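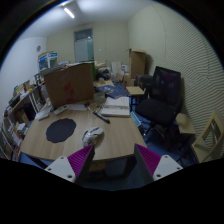
In Defense of Writing by Hand, Badly

I have terrible handwriting. My lowercase r looks like a v that gave up, my g has two different shapes depending on how fast I'm going, and my sister once returned a birthday card because she wanted to know what it said. I bring this up first so you know where I stand. When people praise writing by hand they often turn out to own good fountain pens and have the penmanship of a wedding invitation. I own a cup of whatever pens were left in the house, and I love writing by hand more than almost anything I do in a day.

I started again four years ago, in March, after something like two decades of typing everything. I was trying to plan a garden wall with my neighbor, and we kept sending each other long messages that neither of us read to the end. One evening I tore the back off a seed catalog and wrote down what I thought we were going to do. It took me most of an hour. By the bottom of the page I had changed my mind about where the wall should go, and I had noticed that we'd never talked about drainage at all. My neighbor read it standing up in his driveway and said, "Oh, so that's what you meant."

I've been at it ever since. Letters, shopping lists, arguments with myself, recipes, the first draft of nearly everything I publish here (including this, which runs across both sides of five sheets and has a coffee ring on the third). I'd like to talk you into it, or at least talk you into trying it for a month.

The usual case for handwriting goes straight to memory. You've probably heard it: students who take notes by hand remember more, and so on. I'm glad people study that, and I've read some of it with interest, but I am not a scientist and it isn't why I do it. I forget things I wrote by hand all the time. I found a list last fall headed "IMPORTANT, BEFORE WINTER" with four items on it, and I could not tell you what the second one was for. It said "ask about the long ones."

What I love is the speed. I type fast, faster than I think, and so when I type I tend to produce a lot of sentence with not much in it. The words arrive and they look finished. They sit there in a nice clean font, lined up like they've been edited, and I have a hard time seeing that they're mush. With a pen I'm slow enough that I get bored of a bad sentence before I reach the end of it. I'll be six words in and my hand is already complaining, and I'll think, do I really want to write the rest of this? Often I don't! So I cross it out and say the plainer thing.

Crossing out is the other great pleasure, and I don't think it gets enough praise. On a screen, a deleted sentence is gone. On paper it's still there under the line, and you can change your mind. I have rescued whole paragraphs from under a scribble. There's a letter I wrote to my aunt when her dog died where the only good line in it was one I had crossed out twice, and when I copied the letter over I put it back in. She told me it was the line she read to my uncle over the phone.

I run a letter swap with my friend Kenta Tsuchiya, who lives in Galanis, a little under two hours from me by bus. We've been doing it for three years. The rules are that you have to answer within a month, you can't apologize for being late, and you can't mention anything the other person could have seen in the news. That last one was his idea, and it's the best rule we have. It forces you back onto your own street. I know about the bakery in Galanis that changes its hours without telling anyone. I know which of his stairs creak. He knows a truly unreasonable amount about the wall, which did get built, and which has drainage.

Kenta's handwriting, by the way, is worse than mine. His letters come in pencil on graph paper and ignore the graph completely. I read them once fast and once slowly, and the slow reading is always better, because by then I've worked out that "the horse was enormous" was "the house was enormous," or sometimes the other way around. A letter that takes some work to read gets read. I skim every email I get, even the ones from people I love.

People tell me they'd like to write by hand but they don't have the stuff for it. I have a lot of sympathy for this, because I went through a stage of buying the stuff. There's a stationery store in Bollow, a narrow place with ladders, and in my first year I went in there far too often. I bought a cloth-covered notebook so handsome that I have still never written in it. I bought ink. I bought a paper sampler from a little mill called Juver, 39 kinds of paper, each with a small printed label, and I spent a very happy weekend scribbling on every one of them and came away with strong opinions about texture that have been of no use to me since.

All of that was fun, and if you enjoy it, go ahead. Just don't wait on it. The paper I use now is the cheapest kind in the office aisle, and I write on it with whatever comes out of the cup. A nice notebook makes me careful, and I'm at my worst when I'm careful. I start composing. I write as though someone is going to find it in an attic. Give me a sheet I'd be happy to wrap a fish in and I'll say what I mean.

The second thing people tell me is that they don't have time. Here I'm going to be a little stubborn. I timed myself over one winter, and a decent letter, a page and a half, runs me around 384 words and takes me about as long as an episode of television. The same letter typed would take me a third of that, and I would never send it. I know this because I have a folder of them. The typed letter feels like a task, so it goes on the list with the other tasks, and the other tasks win. The written letter feels like sitting down.

The third thing is the one I take most seriously. My friend who teaches fourth grade in Raltham pointed out that for plenty of her students, a pencil is misery. Their hands cramp, or the letters won't come out in the right order, and a keyboard is what finally let them say what was in their heads. One boy in her class wrote 700 words about eels the first week he was allowed to type. Seven hundred words! About eels! Before that he'd never handed in more than three lines. I think about that boy whenever I get too pleased with myself. If a keyboard is the tool that opens the door for you, then it's doing for you exactly what the pen does for me, and I hope you type until the letters wear off the keys.

So I'm not asking anybody to go without the machine. Mine is a very good machine. I type up every one of these essays, and I'm grateful for spell check on a daily basis. What I'd fight for is keeping the pen somewhere within reach, so that you have a choice. I'd like it to be ordinary again to have a page going. My grandfather, who sold tractor parts, had a page going his whole life. It stayed by the phone, and it had part numbers on it, and cards he owed people, and weather, and now and then a sentence that had no business being there. We kept a few of those pages. One of them says, between a phone number and a price, "Good light on the hill tonight." I have read that more times than I've read most books.

If you want to try it, start with something that doesn't matter. A grocery list is perfect. Write it out in full words and put in a few comments for yourself ("the good mustard, not the one from last time"). Then write one note to someone who lives in your house and leave it where they'll find it. Then write to somebody farther off. Don't copy it over, or copy it over once at most. Leave the cross-outs in. I promise they'll be happy to see them. It shows you were in there working.

And put the date at the top, at least the month. I didn't for the first year, and now I have a shoebox full of pages that could have come from any time at all. I spent an evening last week trying to sort them by the color of the ink, and by whether the wall was finished yet.

A reader wrote after my last piece to ask whether I answer paper mail. I do! It takes me a few weeks. The post office box is on the contact page. Graph paper is welcome.

More recent essays

The Bus Is a Fine Place to Read
On Learning 1,000 Plant Names and Keeping Half
Soup for People Who Are Late
Why I Still Walk to the Library
A Wall, and Where the Water Goes

Contact | Archive | All essays copyright of the author | Back to top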